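Does Shelf Position Change What People Borrow? A Look at the Arkwood Reading Room

Student project report, Intro to Research Methods
Draft 2 (final, I think)

1. Background

Arkwood is a small reading room attached to the student center. Two tall bookcases, one low one under the window, a self-checkout sheet on a clipboard. No librarian. You write the title, your initials, the date out, and later the date back. Most people forget the last part, more on that below.

The question for the project: does it matter where a book sits? Stores care a lot about this. Eye level sells, bottom shelf doesn't, or so the marketing chapter in our course reader says. Libraries are supposed to be different because people come looking for a certain title. But Arkwood isn't really that kind of library. Hardly anyone comes in for a certain title. They come in to wait for something, or get out of the rain, and then they browse.

So the guess was that Arkwood would act more like a store than a library.

2. What I wanted to find out

Main question: do books at eye level get borrowed more often than books on the top or bottom shelves?

Side question: does it matter if the cover is facing out?

I had a third question about genre but dropped it. The shelving is sort of by genre but not really -- travel runs into cooking, cooking runs into a bunch of old chemistry textbooks -- and it would of taken the whole term to sort that out first.

3. Setting and materials

The collection is 842 books. This comes from the inventory the student center made in January, so it's not my count, and I didn't check it. A few had surely wandered off by the time I started.

The tall bookcases are the Jastilum model, the kind with fixed shelves. Fixed is good for this project as shelf heights stay the same the whole time. The low case under the window I left out of the main comparison. It has no eye level unless you are sitting on the floor.

Borrowing data came from the clipboard sheets. I copied them into a spreadsheet each evening before closing. Handwriting was a problem. Initials were left out of the spreadsheet on purpose, our instructor asked us not to keep anything that could point to a person.

4. Method

The study ran for 11 weeks. I split it into parts.

Part one, baseline. Touch nothing. Just log what goes out and from which shelf. To know the shelf, I put a small pencil code inside the back cover of every book in the tall cases. Took much longer than planned. If you are doing a project like this, do the codes before the term starts.

Part two, the swap. Moved the eye-level books down to the bottom and the bottom books up to eye level. Same order left to right. Top shelf stayed the same as a kind of control, although I know it isn't a real control.

Part three, face out. Everything back in its starting place, then 4 books per case turned so the cover faced the room. Picked with a random number generator. I changed the selection halfway through so one very popular cover couldn't carry the whole result.

A book counted as borrowed if it was on the sheet. A book counted as "handled" if it was found on the wrong shelf or left on a chair or the windowsill at closing. Handling was not in the original plan, I added it in the first week when I saw how many books got moved without ever being signed out. Then I put them back where they belonged.

5. Problems along the way

The sheet. People don't sign. I know this because books were missing at closing and no line had been written. I put up a bigger sign that said PLEASE SIGN BOOKS OUT and signing got better, but now part of the data is pre-sign and part is post-sign. The sign went up during the baseline, so baseline borrowing is probably too low compared to the rest. I should have put it up before day one or not at all.

Exams. Traffic went way down, then way up, then down again. I tried to handle this by using shares and not totals: out of everything borrowed in a week, what share came from each shelf. That helps some.

The donation. In the middle of part two someone left a box of paperbacks with a note saying free to a good home. Students started taking from the box. I moved it to the office after 2 days, but those days are kind of a loss. I left them in the spreadsheet marked with a star and took them out of the shares.

Re-shelving. People put books back at eye level. Almost always. Doesn't matter where it came from, it goes back in the easy spot. So the eye-level shelf kept getting fuller through each week and I had to undo this every evening. On evenings I had lab, this didn't happen until the next morning.

6. Results

Short version: yes for eye level, mostly no for face out.

In the baseline, the eye-level shelves had the largest share of borrowing in both tall cases. Bottom shelves had the smallest. Top shelves were in the middle, which suprised me. I expected the top to be as bad as the bottom. Looking up is maybe less work than crouching down.

After the swap, the bottom books that were now at eye level went up. Not as high as the original eye-level books had been, but clearly up. The original eye-level books, now at the bottom, went down. They still did better than the old bottom books did at baseline. So position matters, and the book itself matters too. Whoever first shelved Arkwood probably put the better stuff where people could see it.

Face-out books were handled a lot. Picked up, carried to a chair, left there. But they weren't borrowed much more than their neighbors. One exception was a road atlas with a bright cover, borrowed over and over, and when it was turned spine-out again the borrowing stopped. It's one book, so I don't want to build anything on it.

Handling went along with eye level in all parts of the study. Strongest pattern in the data by far, stronger than borrowing.

7. Discussion

The store idea holds up pretty well here. Browsers take what is in front of them. The reader we used in class has a short piece by Spahić on what is called low-intent choice, meaning a person picks something but would have been fine with nothing. That fits Arkwood. If nothing at eye level looks good, a lot of visitors just check their phone.

The face-out result is harder. My best idea is that a cover gets you to pick a book up, and after that it's on the book. A shelf spot gets you to consider the book at all. Different steps. I can't test this with my data as I didn't watch people, only looked at what was left behind afterward.

Something else. Share numbers hide how few loans there were in slow weeks. In a slow week a couple of books going out can swing the share a lot. I tried dropping the slowest weeks and the order of the shelves didn't change, so I feel OK about the main result. Wouldn't bet on the exact sizes.

Also the people. Same students come in again and again. If one regular likes crouching down by the old textbooks, that's the bottom shelf result for the week right there. Without initials there's no way to tell. I still think leaving initials out was the right call.

8. What I would do differently

Sign up first, before any data.
Do the pencil codes during break.
Take out the free box the same day.
Log handling in two kinds, wrong shelf and left out. I lumped them and now can't un-lump them.
Ask for a second person to re-shelve on lab nights.
Use the low case too, as its own small study. It has the sunniest spot and people sit right next to it.

9. Suggestions for the reading room

Rotate the shelves. Once a term, move the bottom row up. It costs an hour of carrying and books that never go out would get a chance. The student center asked if buying Kolex display stands would help. Going by part three, I'd say not yet -- covers facing out got books moved around but not signed out. Spend the money on a better sign-out sheet, or a pen that is attached to something.

Also weed the chemistry textbooks. Not one was borrowed in any part of the study, at any height.

10. Sources

Course reader, chapters on sampling and on store layout.
Spahić, reading on low-intent choice, handed out in class.
Arkwood inventory, January.
Sign-out sheets, copied by me. Spreadsheet is with the instructor.
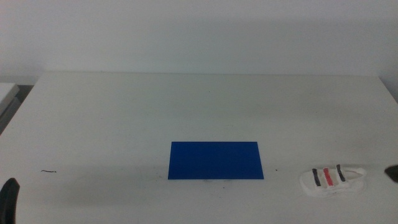 Fig. 1. Blue board on a white table.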